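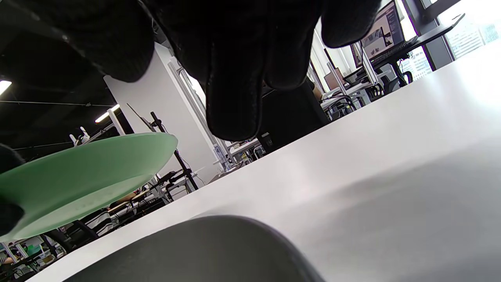
Kitchen & Break Area > Tables and Dishes

Ticket 66, opened by Nisreen Nseir
Status: waiting on supplier

Hi all, me again, sorry! I'm back about the white table by the windows. Whenever somebody puts down one of the mint plates it slides toward the pillar side. Slowly, but it slides, and on Thursday I lost half a bagel that way. The dark gray bowls stay put, so I first blamed the plates (they're from Palitier, same order as the mugs).

Things I've tried so far:

Wiped the top with plain water, then with dish soap. No change.

Swapped in a plate from the Costov set upstairs. That one slid too, so I owe the mint ones an apology.

Put a level on the table. It's 3 mm low on one end! I turned the foot on that side and got it up to 1 mm, then the foot wouldn't budge any more.

Reply from Imad Haddadin, September 10, 2022
Those feet have a lock nut up inside the leg, you need the 11 mm wrench. Did you back it off first?

Reply from Nisreen Nseir
I did not, I had no idea there was a nut up there. Went back with the wrench and it's loose now, but the thread is chewed up and the foot drops again as soon as anyone leans on the table. I've asked Hirkley for 2 new feet (one spare, I know us). Until they come I've got folded cardboard under that leg, and the plates are behaving so far. Please don't throw the cardboard out!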